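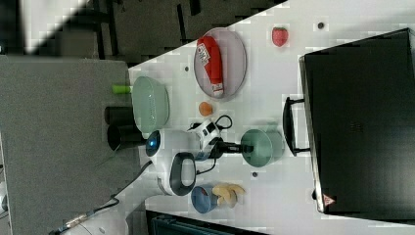

Home Makers' Corner Big Questions Try It Yourself Grown-Ups

How Does a Robot Arm Learn to Set the Table?

Have you ever been asked to set the table when you were in the middle of something much more interesting? Most of us have, and I expect most of us have also wished, at least once, for a helper who would do it instead. Well, at our shared workshop on Galtbridge Street, a few of us are working on exactly that kind of helper. It's a robot arm, we call it Flositz, and it is not very good at setting the table yet. I'd love to tell you how it is getting better.

First, think about your own arm. You have a shoulder, an elbow and a wrist, and they bend and twist in different ways. A robot arm has joints too, and ours has 7 of them. Inside each joint is a motor, and each motor can turn a little bit or a lot. When all the motors turn together, the hand at the end goes where it needs to go. (Try touching your nose without bending your elbow, and you'll soon see why joints matter!)

The part that does the grabbing is called a gripper. Your hand has four fingers and a thumb, and they can feel whether something is squishy or slippery. Many grippers are much simpler than that, so a robot has to be careful. If it squeezes a toy strawberry too gently, the strawberry drops. If it squeezes too hard, well, you can guess.

That's one reason we practice with such a funny mixture of things. A ketchup bottle is long, a plate is flat and wide, and a little round fruit likes to roll away the moment you bump it. Cups are tricky in their own way, because a cup standing up and a cup lying on its side need to be picked up quite differently. You know that without even thinking about it. A robot has to learn it.

So how does it learn? Asmaa Lamrani, who wrote most of our computer program (she named it Soronness, after a castle in a story she made up when she was little), likes to explain it this way. Imagine teaching a friend to tie a shoe. You could write down every tiny step, or you could hold your friend's hands and do it together, over and over, until they get the idea. We do the second one. A person guides the arm through a job while the computer remembers how every joint moved.

It takes a lot of turns! Last month we showed Flositz how to put a cup on a plate 100 times, and then on Tuesday we let it try alone. It missed the first 2 tries, and then it did one so neatly that we all clapped. By now we have saved nearly 490 practice turns, counting the bananas.

You can play this game at home. Ask someone to close their eyes and be the robot, and put a plastic cup on the table. Now tell them how to pick it up, using only words like "left," "down," "open" and "close." Go slowly – it's harder than it sounds – and then swap places. When you've both had a turn, lay the cup on its side and start again.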